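Writing Crime Fiction - Week 2 handout
Openings and the first body

Read before class: the first chapter of Melholm (photocopy from Noboru Kinoshita at the front desk) and the two student openings by Aoi Nagano and Mehrangiz Sharifi.

1. Where to start
Most drafts begin too early. The detective wakes up, makes tea, drives to work, and the phone rings on page nine. Try cutting to the first line where someone wants something they can't have. In Melholm the ferry has already left and Ibarra is still on the dock, arguing about her ticket. We learn she is a police officer two pages later.

2. Who finds the body
The finder sets the tone. A stranger gives you shock. A relative gives you grief, and usually a suspect. Keep the finder's account short, and leave one thing in it that doesn't fit. Aoi's version has a neighbour who knows the colour of the curtains in a room he says he never entered - good, but move it further from the end of the paragraph so it isn't so obvious.

3. Point of view
Pick one head per scene. Mehrangiz changes heads four times in the kitchen argument and the reader loses track of who is lying. We will rewrite this passage together on Saturday.

4. Setting
Small rooms work well for a first scene. Choose ordinary things and name them plainly. If a detail will be a clue later, mention it early among others of the same weight.

Exercise
Write an opening of about 430 words set in one bedroom. No weather, no dreams, no mirrors. Bring a printed copy.
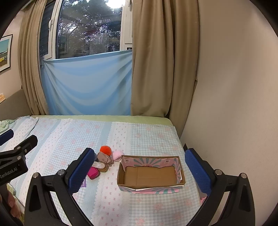
5. Dialogue in the first chapter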